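October 2, 2024. Workshop notebook, awards show build

Second full day on the Watoncombe Comedy Awards set and I want to get this down before I forget which bits we changed. The ceremony is in January, which sounds ages away until you look at the paint schedule. Mohsin Minhas is hosting again (hooray!) and he's already sent over the first pass of his opening monologue, all sixteen minutes of it. It's meant to be 8. I laughed out loud at the bit about the streaming people and then remembered I'm the one who has to make the props for it.

So, the lectern. Last year's was too tall and Mohsin looked like he was peering over a neighbour's fence, so Shabnam has redrawn it with a lower front and a slope for his cards. I've cut the side panels and dry-fitted them. Left side is spot on. Right side is a hair proud at the top and I'll plane it tomorrow, don't anybody glue it please.
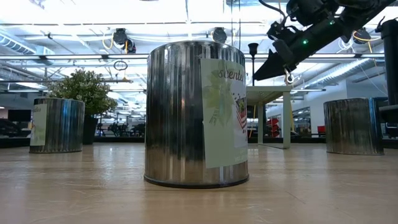
The autocue glass is the other headache. With the lower slope, the presenter's mic ends up right in the sight line if you're standing on the mark, and I don't want Mohsin craning round it in the middle of a joke. Tried the mic on a short gooseneck, better, still a bit in the way. Shabnam thinks two mics, one either side, angled in. I think she's right but sound will want a say, so I've sent them a sketch and left the holes undrilled.

Trophies! The sample from Clusberg came and it's lovely, properly heavy, but the base is wider than the drawing they sent us. That matters because the trophy table has recesses cut for the old base. Options as I see them: open up the recesses, or fill the lot and go with a flat top and a cloth over it. I'd rather open them up, the recesses stop things wandering when the presenters grab one in a hurry (see last year, Best Newcomer, the clang heard by everyone at home). Have asked Clusberg for a second one so I can check they're consistent before I go near it with a router.

Running gag for the night is the envelope that won't open. Mohsin wants it to get bigger every time it comes back, ending with one that two stagehands have to carry on. Made the medium one this morning from 300 gsm card and it folds beautifully. The giant one will sag in the middle if I use the same stuff so I'm going to try foam board with a card skin, and score the flap from behind. The flap has to lift cleanly on camera, then stick. Magnets? Magnets, probably. Will test with the little ones left over from the Soomro panto job.

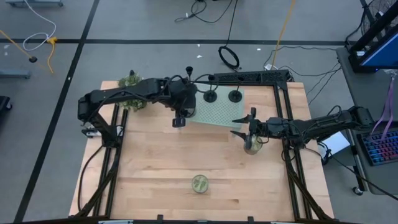 Long chat with Shabnam over lunch about the look of the trophy table, as the director keeps saying "warm but modern" and we've all been nodding without agreeing what it means. Gold drape is out, thank goodness. What I'd really like is a honey-coloured butcher-block top, like the one here with the black framing along its edges and the black arms mounted either side of it. The pale strips look warm and the black makes a crisp outline, and I reckon it would carry right to the back of the room. Shabnam's worry is glare from the key light, so whatever we end up with gets a dead matt finish. I'm going to do a painted sample board first, strips in three or four honeys, and stick it under a lamp for her.

Seating: 221 on the floor now, up again, which pushes the front tables closer to the steps. I've told production the winners need a clear run up or someone's going over in heels. They said they'd look at it. I've drawn the walkway in red on the plan in case looking at it takes a while.

Selovow rang about the backdrop. The print will be in two pieces with the seam behind the lectern, fine by me, nobody will see it in the wide shot. Need to check the close-up though, Mohsin does lean.

Jobs for tomorrow:
Plane right-hand lectern panel
Magnet test on medium envelope
Honey sample board for Shabnam
Chase sound about the two mics
Ask Mohsin very nicely which half of the monologue he's keeping, because the exploding cue cards are in it and I'm not building them for fun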